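March, 4:10 pm. Amgate cell, wrist side.

Tamunoemi put the Drellier finger back on after cleaning and reset grip force to 400. I had it at 500. The supplier note says 100 cycles is enough to call a finger seated. I don't buy it: 100 cycles with one bottle tells you about one bottle.

Bracket screw: retorqued, paint-marked, recheck before the next shift. If the mark has moved I want the bracket off, no more thread lock.

Still no proof that force was ever the problem. Anum thinks it's the wrist zero. Leave 400 in until she has redone it, and change nothing else.

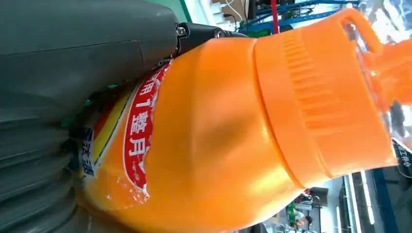

Wrist cam, finger against the orange bottle, bracket screw at top.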